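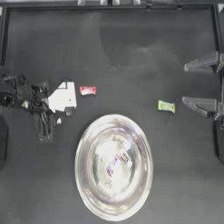 My October utility bill from the Town of Ukley has a new line on it called "stormwater," and I'm trying to work out whether I can get it lowered. The charge is for 3 units, and the bill goes by how much hard surface is on the lot. I think a good part of what they counted is a pad behind the garage that doesn't exist anymore. It was old asphalt, dull dark gray with paler, cloudy patches in it, a lot like the tabletop in the photo, and it was dug out before I bought the place. That area is grass now. The map on the town site still shows it as pavement.

The line comes to $67 for the quarter. I'm not against paying for drains, since Cuautle Street backs up whenever it rains hard. I just don't want to pay on 571 square feet of something that isn't there. The woman at the town hall counter said to "file for an adjustment," but she didn't have the form and didn't know who decides it.

Has anyone done this? Do I have to hire a surveyor? And do I pay the full bill while they look at it, or can I hold back the part I disagree with?

Posted by Timothée Arnaud in Town Bills and Fees

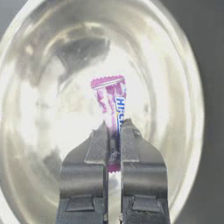
Wendelin Egger

Pay the whole bill by the due date. The stormwater line is on the same account as water and sewer, so if you hold any of it back the account shows as past due and the late charge goes on the full balance. I held back part of mine the first time and had to argue about the late charge separately, and I lost that one.

You don't need a surveyor. The form is called Request for Review of Impervious Area and it's handled by public works, not the billing office. That's why the front counter didn't have it. The public works office is on Dunura Road, in the same building as the sign shop. They open at 7:30 in the morning and they're closed at lunch.

What I did:

1. Got a copy of the parcel map they used for my bill. You can print it from the website, but the printed one from the office has the measurements on it and the online one doesn't. Ask for the version with measurements.

2. Marked on the map the part that was wrong and wrote in what was there now. I measured mine with a long tape and wrote the numbers on the side. They came out and checked anyway, so it doesn't have to be perfect.
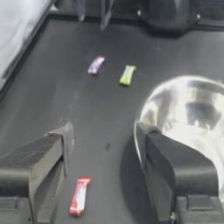
3. Attached whatever paper I had showing the change. In my case it was the hauling receipt from when a shed slab was taken out. If the work was done before you owned the house, look through your closing papers. The seller's disclosure might mention it, and so might the inspection report.

4. Handed it in at the counter and got my copy stamped. Do this even if they tell you it isn't needed. The date on the stamp is what they use if you win and there's money to give back.

Somebody from public works came by to look at the yard. They don't need you to be home unless there's a locked gate or a dog. The letter came by regular mail after that, and the change was on the next bill as a credit. They don't send a check unless you close the account.

One thing to know before you file is that they measure the whole lot again, so check first whether there's anything they missed. A gravel parking strip counts the same as concrete under the town's rules. Pavers count too unless they're the kind with open joints. If you've added a patio, you might end up where you started.

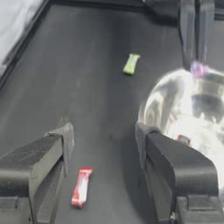
On your numbers, the units get rounded, so taking off one pad may or may not move you down from 3 to 2. The table is on the back of the form. Add up what's left after you subtract the pad and see which row you land in. If you're still in the same row there isn't much reason to file now, although I'd probably still do it so the map is right in case they change the rates.

If they turn you down, the letter says how to appeal, and the appeal goes to a hearing officer. I never got that far, so I can't help with that part.

cella_lane

We just got ours and it's ridiculous. We already pay property tax and that was supposed to cover drains. I called and they told me churches and schools have to pay it too, so I guess it's technically a fee and not a tax.

I think you can get a discount for a rain barrel but I'm not sure if that's Ukley or the county. Might be worth asking while you're there.

Timothée Arnaud

Thanks, Wendelin. I'll pay the full amount and go over to Dunura Road for the map with the measurements. I found the inspection report and it does say "former parking pad, removed, seeded." I haven't added it all up against the table yet. There's a strip of gravel by the side door that I'd forgotten about, so I'll measure that first.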